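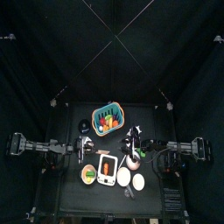
*Two-arm cell with the scale, bowl and plates out. Carrot on the scale, basket at the back.*

# Re-homing the arms after a base has been moved

The Plivemon setup guide says you can skip this if the base moved less than a finger's width. I don't believe it. Agnese Org tried skipping it in March and spent the afternoon blaming the grippers.

Do the left arm first, then the right.

1. Clear everything off the table, basket included. The guide says you can leave the props out. You can also buy a new scale.
2. Park both arms and cut power. Wait 90 seconds. The guide's figure is shorter and I've had a joint hold its old zero that way.
3. Tighten the base clamps by hand, then a quarter turn with the key. Push sideways on the base. If it gives at all, stop and sort that out before going on.
4. Check the cable at the forearm. It needs enough slack for the wrist to turn all the way, but it shouldn't drag across the plates.
5. Power up and run `home_left`. Watch the arm, not the screen. The screen says OK for nearly anything.
6. Measure from the base plate to the closed fingertips. Ours should read 627 mm. If you're off by up to 2 mm, run it again before you touch any offsets.
7. Repeat for the right arm with `home_right`.

Now put the props back and pick the carrot off the scale five times with each arm. Vodamham's checker will pass you after one good pick, and one good pick proves very little.

Write the offsets in the Ovemstead log with your initials. "Looks fine" isn't an offset.

Last changed October 16, 2023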